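On the Return of the Spoken Psalm at Lakwood

Beginning in January, the morning service at Lakwood will again include a full psalm, read aloud by the leader and the congregation in turn. The change has been announced from the pulpit and in the monthly letter. Several readers of this blog have asked for my view of it, and I set it out below in my own name. It should not be taken as a statement by the church.

For many years the psalm was spoken every week. It was shortened when the 8 a.m. service was moved to Kashyap Hall, and it was later dropped from the printed order altogether. No decision to remove it was ever recorded, so far as I have been able to learn. The leaflet was redesigned to fit on a single folded sheet, the psalm took up most of a page, and the following year it was gone.
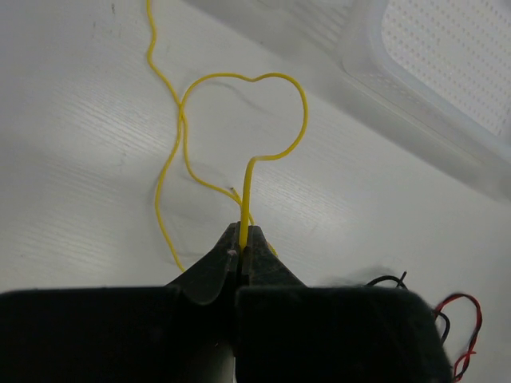
Members who joined after that time have never known the practice. They have heard psalms sung in part, and they have heard single verses used as a call to worship, but they have not been asked to say one through from the first line to the last. I was asked after the announcement whether the custom had been borrowed from another denomination. It was ours, and the older leaflets kept in the vestry cupboard show it plainly.

The objection heard most often concerns time. The early service is expected to end in under an hour, and a sermon of 30 minutes leaves little room for anything new. I have some sympathy with this. Parents with small children attend at that hour precisely for its length. On the other hand, most psalms can be spoken at an ordinary pace in two or three minutes, and the notices at present take a good deal longer than that.

A second objection is that certain psalms are hard to say in public. The closing verses of Psalm 137 are the usual case, and there are others in which the speaker asks for the ruin of an enemy in very direct terms. My own preference is that such passages be read and then preached upon. I recognize that a congregation returning to the practice may wish to begin elsewhere, and the plan for the first months does so.
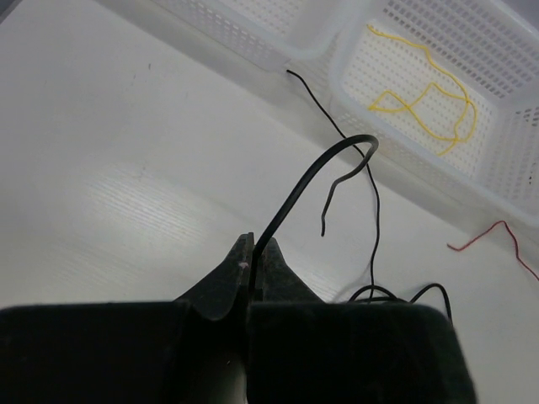

WORSHIP AND ORDER OF SERVICE

The first psalm appointed is 136. It is well suited to the purpose. The leader reads the first half of each verse and the people answer with the same words every time, "for his mercy endureth for ever." A person who has mislaid the leaflet can still take part after the second verse. Children learn the response quickly, and those whose eyesight no longer permits small print are not left out.

There remains the question of which translation to use. The wording just quoted is the King James, which many of our older members have by heart. The Plovance Psalter, in use at Brendbridge, is printed with the leader's lines in plain type and the people's lines in bold, and it is easier to follow for anyone new to reading in turn. Lakwood has been offered the loan of 64 copies for the season. I expect the offer to be accepted for practical reasons, although I would regret it if the older wording were lost to us entirely. One service each month might reasonably keep it.

I attended at Brendbridge last fall in order to hear the psalm read there. The congregation paused at the middle of each verse for the length of a breath, and the two sides of the aisle answered one another. The pause was uncomfortable for a visitor at first. By the end I had stopped noticing it.
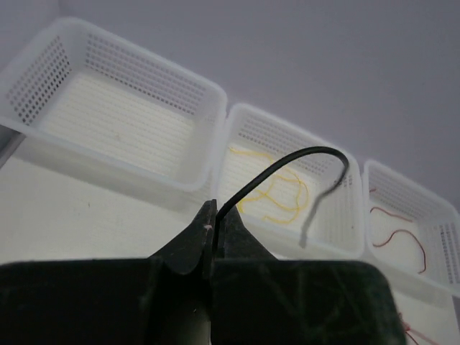

Guidance for Those Who Will Lead

The following points are drawn from my own years of reading at the lectern and have no official standing.

Read the psalm through at home, aloud, the evening before. Names and unfamiliar words should be settled then.

Announce the number once, clearly, and wait until the sound of turning pages has stopped.

Keep an even pace. A leader who slows down for effect will lose the people by the third verse, and they will not easily be brought together again.

Do not add remarks between verses. Any explanation that is needed belongs before the reading or in the sermon.

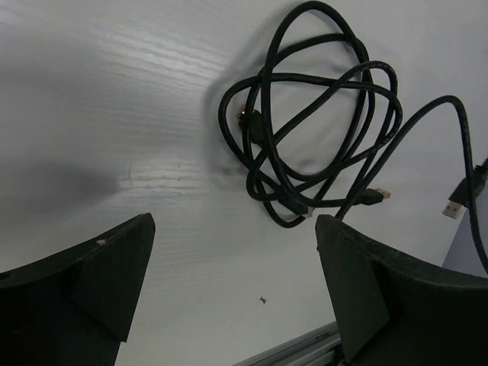 Those willing to read have been asked to give their names at the door after either service. Experience is not required. The microphone at Kashyap Hall is set for a speaker of average height and may be adjusted before the service, though preferably not during the opening hymn.

I have also been asked whether the psalm will be sung at Easter. The choir has a setting of Psalm 118 which it last used some years ago, and I understand that the parts are being looked for. Should any reader have a copy at home, the choir would be glad to have it back.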